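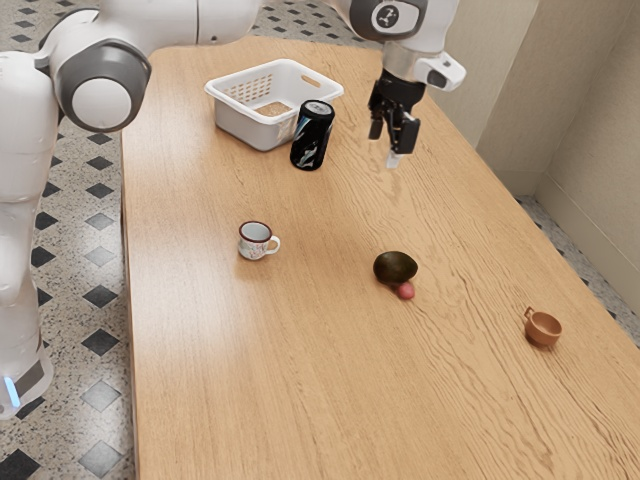 White arm over the long wooden table, March

Bevberg deck, opening hands. 200 hands dealt, 13 with no land at all. The Hevari list claims this can't happen with a proper shuffle – I doubt whoever wrote that ever dealt 30 in a row.

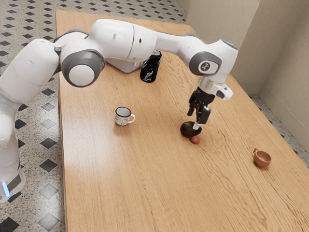 Would cutting a land for another draw spell fix it?
Hard to see how, when the spell needs a land to cast.

Grullen sleeves next. They're supposed to stop clumping,
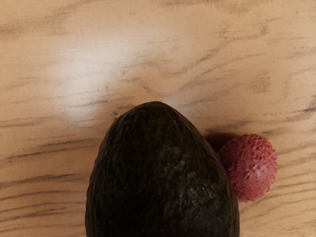 which I'll believe after another 200 hands with the same seven shuffles. Old sleeves stay in as the control.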